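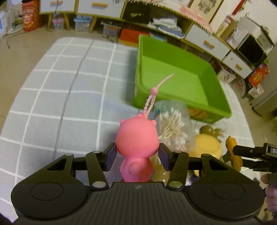 Pink toy, green tray.

So our town finally got itself onto social media, and I have opinions! Stemotholm now posts everything: road closures, water shutoffs, the minutes from council meetings (those used to live in a binder at the front desk, and good luck finding the right page). The page had 300 followers in March and it's up to 1099 now, which for a place our size is kind of wild.

I tested it myself, of course. The streetlight on Obeidat Lane had been dark forever and I'd called twice. I sent a message at 9:40 at night, fully expecting silence, and got a reply before breakfast from Leen Smadi, who runs the account out of the clerk's office. She gave me a ticket number and everything. Six days later, light!

Now the grumbling. Half the notices go up as pictures of a printed page, so my mother-in-law can't make the letters bigger on her tablet. And the comments under the parking post hit 790 and I doubt anyone at town hall read past the first screen. I didn't either, but I'm not paid to.

Also, please keep mailing the paper newsletter. Plenty of people on my street don't have an account and don't want one, and they pay the same taxes I do.

Next thing I'm going to ask about is the bus schedule. I'll let you know if Leen writes back.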